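Trikus gallery: bedroom week

Welcome back to the Trikus photo page! If you're new, I'm putting together folding and tidying examples for a learning system, one piece of laundry at a time, and the goal for this round is 2000 of them. 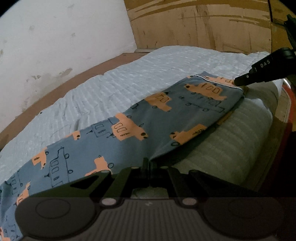 I started with the bedroom set because soft stuff is where our last model (we called it Revis) kept falling apart. Give it a box and it was happy, give it anything made of cloth and it grabbed a fistful of blanket too. So now I'm doing lots of slow grabs along folded edges and seams, over and over, with the gripper in my own hands.

The truck print is my favorite of the whole batch, by the way. Orange trucks all over blue-gray cotton! Busy patterns like that go in on purpose, mixed with the plain stuff, and I turn the cloth to a new angle before each take.

We're at 634 good takes so far, with 152 tossed, mostly my fault for rushing. My wrist gets tired after an hour or so and it shows in the recordings.

Towels are next, and then I'm off to Wuncombe to do the same thing in a different bedroom.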